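손그리퍼 시연 데이터 질문요 (종이 집기)

로봇 모방학습 게시판 > 데이터수집

종이한장
종이 집어서 옆으로 옮기는 작업 시연 모으는 중입니다. 손그리퍼로 직접 찍고 있고 로봇은 나중에 붙일 예정. 지금까지 900개 모았는데 학습 돌려보니까 종이 앞에서 멈칫멈칫하다가 허공을 집어요. 높이를 못 맞추는 느낌
원격조종으로 다시 모아야 되나 고민중이라 글 남깁니다. 원격 장비는 Silitz 거 빌릴수는 있는데 예약이 빡세서...

학습 설정은 건드린거 없고 카메라 손목에 하나, 외부캠 없음. 시연하는 사람은 저 포함 2명이고 둘이 잡는 습관이 좀 달라요. 저는 가장자리부터 들어가고 다른 분은 가운데를 살짝 눌러서 주름 만들고 집음

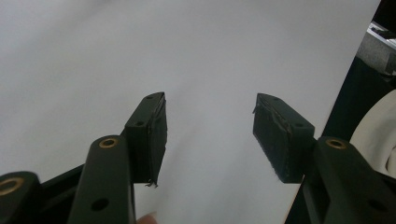 그리고 시작 자세도 통일을 안했습니다. 어떤건 완전 벌린 상태에서 시작하고 어떤건 반쯤 오므린 상태. 이게 문제일까요? 아니면 개수 문제? 급합니다 금요일 전까지 방향 정해야되서

나사풀림
개수 아님. 습관 섞인게 제일 큼
가장자리랑 가운데 누르기는 아예 다른 작업이라고 보셔야 됨. 하나 고르고 나머지 빼고 다시 돌려보세요

감자전
근데 사진에 흰 종이가 화면 거의 다 먹는데 저러면 깊이 단서가 없지 않나요. 종이에 무늬도 없고 주름도 흐릿하고. 사람은 손 감각으로 아는데 모델은 픽셀밖에 없음

종이한장
@감자전 헐 그건 생각 못했네요. 그럼 외부캠 추가?

감자전
외부캠 달면 손그리퍼 쓰는 의미가 좀 줄긴 하는데... 저라면 종이를 바꿔봄. 모눈종이나 인쇄된거 섞어서. 흰 종이만 해야되는 작업이면 어쩔수없고

밤샘조종사
저는 반대. 그냥 원격으로 가세요
종이 같이 얇은건 손그리퍼로 하면 사람이 너무 잘해버려요. 손목으로 미세하게 비틀고 힘 빼고 이런거 다 들어가는데 로봇팔은 그대로 못따라감. 원격은 느려도 로봇이 실제로 할수있는 동작만 기록됨. 저희 Tumora 작업때 손그리퍼로 모은거 결국 거의 버렸어요

나사풀림
@밤샘조종사 원격으로 종이 집어보셨어요? 힘 피드백 없으면 지옥임. 하나 찍는데 실패 몇번씩 하고 나중엔 지쳐서 동작이 다 이상해짐. 그 망설이는 동작까지 배웁니다

밤샘조종사
해봤죠. 40개만 깨끗하게 모아서 미세조정 했더니 나아지던데요. 많이 모을 필요 없음

나사풀림
40개로 되는건 종이 위치 고정했을때 얘기 아님?

밤샘조종사
위치는 조금씩 바꿨어요. 크게는 안바꿨고. 그건 인정

드라이버십자
패드 안쪽 천 헤진거 저만 신경쓰이나요
올 풀린게 아래로 늘어져있고 오른쪽은 위에 너덜너덜한 조각도 있는데. 닳은 패드랑 새 패드랑 마찰이 다르면 시연할때 누르는 힘도 달라져요. 로봇쪽 그리퍼도 같은 패드 쓰실건지? 다르면 교체하고 모으는게 맞음. 저희는 Furnival 패드 쓰는데 비싸긴 해도 오래감

종이한장
로봇쪽은 Tekcombe 그리퍼고 패드는 새거 붙일 계획이었어요. 그럼 손그리퍼쪽도 갈아야겠네요ㅠㅠ 작년 12월부터 한번도 안갈았음

드라이버십자
12월이면 갈 때 한참 지났음. 갈고나서 손가락 간격 캘리브레이션 꼭 다시요. 패드 두께 바뀌면 닫힘값이 틀어져서 앞에 데이터랑 안맞아요

감자전
아 이거 중요. 허공 집는것도 이거일수 있음. 높이가 아니라 닫는 타이밍이 틀린걸수도

나사풀림
글쎄 타이밍이면 종이 앞에서 멈칫하는게 설명이 안되는데. 멈칫은 시연 두 종류 섞여서 그런거 같고

푸른콘센트
지나가다 씁니다. 아래쪽에 손끝 살짝 들어온거 보이는데 이런 프레임 많아요? 로봇 돌릴땐 사람 손이 없으니까 모델이 손끝 보고 배우면 곤란. 마스킹을 하든가 잡는 위치를 정하든가 하세요

종이한장
@푸른콘센트 얼마나 되는지 안세봤어요. 확인해볼게요

밤샘조종사
그것봐요 원격이면 그런 걱정 없음ㅋㅋ

푸른콘센트
원격도 옆에서 종이 다시 깔아주는 사람 손 들어갑니다. 저희는 그래서 리셋 구간 따로 잘라냄

나사풀림
정리하면 제 생각은 이 순서
먼저 잡는 방식 하나로 통일, 시작 자세도 완전 벌린걸로 고정. 기존 데이터에서 맞는거만 골라서 재학습. 그래도 안되면 그때 원격 얘기하죠. 금요일까지면 다시 모을 시간 없잖아요

감자전
동의. 근데 골라낼때 속도도 보세요. 손그리퍼는 사람이 신나서 점점 빨라짐. 뒤로 갈수록 시연이 짧아져있을걸요

종이한장
헉 맞아요 뒤쪽이 확실히 짧음. 처음엔 조심조심 했는데 나중엔 그냥 휙휙
일단 가장자리 방식만 남기고 돌려봅니다. 패드는 오늘 주문

종이한장
중간보고. 가장자리만 골라서 돌렸더니 멈칫하는건 많이 줄었어요. 허공 집는건 그대로. 3번 중에 한번은 아예 종이 위에서 닫아버림

감자전
그럼 남은건 높이나 닫힘값이네. 무늬 있는 종이 깔고 같은 모델로 테스트만 한번 해보세요 학습 말고

밤샘조종사
원격 예약이나 미리 걸어두시죠 취소는 되니까

종이한장
네 그것도 걸어놨어요. 무늬 종이 테스트는 내일 오전에 하고 결과 올릴게요

드라이버십자
패드 갈기 전에 지금 닫힘값 기록해두고 하세요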